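May, 6:40 a.m.

Wrote the garden file over from scratch last night and it loads in 8 seconds now. The old version took long enough that I used to go and rinse a cup while it came up. Most of the saving is in the two trees. I dropped the leaf collision entirely, since the arm will never get near a canopy, and kept a plain cylinder for each trunk.

The layout is settled for now: lawn, stepping stones, gravel patio, slat fence at the back. I left the grill cart and the wicker chair on the patio as obstacles with simple box hulls. The stones are the part I care about. The mobile base has to cross them without the gripper camera losing its fix, and the edges between pale stone and grass are the best features the tracker is going to get. 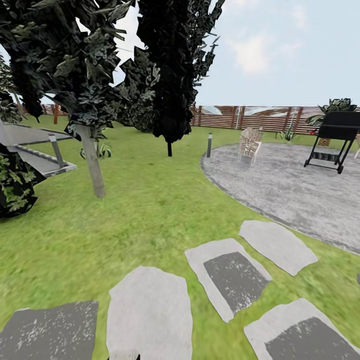

Friction on the gravel is still a guess. I have it set a little under the grass value, and the wheels slip on the turn in a way I don't believe. Bunow (the base) is heavier than the model says because I never added the second battery. Fixed the mass at noon, reran the turn, and the slip went down but did not go away. Left it.

Afternoon was the gripper. The Catia board now runs its own joint loop and the simulator only sends targets, the same split as on the bench in the Zadthorpe workshop. Open and close are clean at 40 Hz. At 2000 Hz inner loop the log file gets silly, so I write every tenth line and keep the full log in memory until the run ends.

Then the wrist camera, looking straight down with the fingers open. I want the fingers in view at the sides as a fixed reference, so that if the mount shifts on the real arm I can see it right away. The mask for the black parts is drawn by hand and needs to be done again any time the opening changes. I should generate it from the joint angles. The geometry is all there.

The tracker does badly over plain lawn. The grass texture is too soft at this height and there is nothing for it to hold on to. I tried raising the contrast before the corner step, which gave me more corners and worse matches. Run 622 is the one to keep for comparison - same start pose, same path, contrast step off.

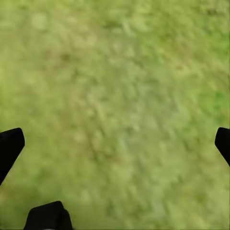 Wrist camera over the lawn, gripper open.

Options as I see them: a sharper grass texture, a lower camera, or wheel odometry to carry the estimate from one stone to the next. The first is cheating, because the workshop lawn is no sharper than this after mowing. The second runs into finger clearance. So odometry, and that means going back to the slip problem I left at noon.

Opoku (the arm) is still in two pieces on the bench. The elbow bearing is in, the cable channel is not. I cut the channel cover too short and will print another one overnight with the end tab moved out 8 mm.

To do tomorrow: mask from joint angles, second battery in the drawing as well as the model, order more heat-shrink.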